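Worunar Room Refit: Progress Report to Prokeven
Jul 8, 2020
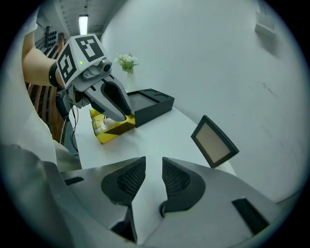
Work in the packing room has moved from furnishing to sorting. The white table is in use as the main work surface, and the slatted wooden shelving is fixed in place, with the dark pegboard panel fitted to its upper part. Hooks for the pegboard have been ordered from Coelho and were not included in the first delivery.

Spending to date is $800, against a budget line of $1,080. The remaining $280 is held for hooks, labels and a second shelf liner. Phúc Trình keeps the receipts and will send copies with the final claim.

Sorting follows the list agreed with Munther Kassab. Small packaged goods go into shallow trays, picture frames are kept upright, and plants and other display pieces stay at the back of the table so that the front edge is clear for packing. Of the 31 item types on the list, 21 now have a fixed storage place. The other ten are mostly flat or fragile goods – frames, glass inserts, mirrors – and wait on a decision about divider width.

Two points are open. The trays from Clirnis have fixed recesses, which limits what can be stored in them, and Tài Tô has asked for a price on plain ones. The labels printed in the first batch are too wide for the shelf edge and will be reprinted at a smaller size.

Next steps are to fit the hooks, settle the divider width and assign places to the remaining item types. The final report is due in November.

Maja Jakubowski
Project lead, Worunar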